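Overdue: What Happens to Late Library Books After the Fines Are Gone
Final report, Local Services project
Draft submitted 8/10/20

1. Why this topic

Our group was asked to look at a small change in a public service and find out whether it did what it was supposed to do. We first proposed the Flunbridge parking permit system, but the permit office did not write back, which told us something about the permit system but not enough to fill a report. The library wrote back the same afternoon. So this is a report on overdue books.

The Flunbridge library stopped charging late fines last year. Before that, a late book cost the borrower a small amount per day up to a limit, and anyone at the limit was blocked from borrowing until they paid. Now there is no daily charge. A book that stays out too long is marked as lost, and the borrower gets a bill for it, which disappears if the book comes back. The leaflet calls this "a fresh start." One member of our group had been blocked since middle school over a book on volcanoes and felt very strongly that it was.

2. What we expected

We wrote down our guesses before looking at anything, as instructed. Most of us thought people would return books later, since being late was now free. We also thought more books would vanish altogether. We were fairly pleased with this prediction and had started planning the poster around it.

3. Where the numbers came from

The library gave us a file of 2,824 loans with the names and card numbers taken out. Each line had a due date, a return date if there was one, the type of item and the branch. The loans came from two periods of the same length, one before the change and one after. We left out renewals made at the desk, because the old system recorded them as a return followed by a new loan, and for one happy evening it looked as if the people of Vunholm were the most punctual readers in the county.

Cleaning the file took longer than anything else. Due dates were stored one way at the main branch and another way at Plirkumholm, with day and month switched. We found this out when several picture books turned out to have been returned before they were borrowed. We fixed the file by hand, working in pairs, with one person reading and the other typing.

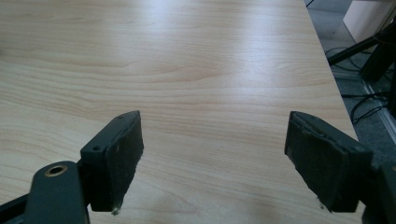 Sabina Wanigasekara wrote in the margin of our first draft that we were treating "late" as one thing, when a novel handed in the morning after it was due and a cookbook that has been gone all summer have very little in common. She also wanted to know what we had done about books dropped in the return box while the library was closed. We had done nothing about them. Those books are checked in the next working day, so many readers who were on time show up in the file as late. We went back and moved every return from the morning after a closed day to the day before, and then redid all the charts, including the good one.

4. What we found

We split late returns into short (up to 3 days), long (anything more than that) and never.

Short lateness went up a little after the fines ended. People who used to rush over on the last evening now come by when they happen to be in the area. This is the part of our prediction that survived, and we would like it noted.

Long lateness hardly moved. The readers who were very late before were very late afterward, with or without a daily charge. Travel guides were the worst in both periods. We suspect they are traveling.

Books that never came back went down. We had expected the opposite and checked the formula more than once. The desk staff were less surprised. Under the old rules, they told us, a person who owed money often stayed away, and the book stayed away too. Once there was nothing to pay, some of these books appeared in the return box, usually at night, in one case inside a pillowcase.

5. Asking people

We also put out a short paper survey at the main branch and at Vunholm. It had 4 questions, and the last one was open. The library allowed us a spot near the copier.

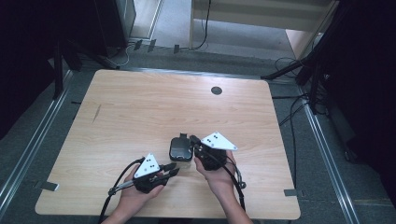

The open question asked what would make it easier to bring books back on time. The most common answer was a reminder sent before the due date and not after it. The library already sends one. It goes to the email address given at sign-up, and for a lot of readers that is an address they made up at age eleven and no longer open. Several people asked for a return box at the train station. One asked for longer books to have longer loans, with a formula attached, and we have passed it on. Another answer just said "guilt."

Hardly anyone mentioned money, though it is fair to say that the people who fill in a survey inside a library are the ones who are still going there. We did not find a good way to reach those who had stopped. We tried a notice at the Plirkumholm grocery store and received a single reply, about a lost cat.

6. Problems with this study

The two periods are not a perfect match. The second one included a school break, and the Plirkumholm branch had shorter hours for part of it. We can't tell from the file whether one person kept many books or many people kept one each, because the card numbers were removed. That was the right thing to do and also very inconvenient.

The library estimated the staff time saved by not collecting fines at 900 hours a year. We had no way to check this figure and have kept it out of the charts.

7. What we would do next

We would ask for a third period, a full year after the change, to see if the pillowcase effect wears off. We would also get someone to look at the date formats first. The corrected file has gone back to the library with a list of every line we changed, and the volcano book was returned in October.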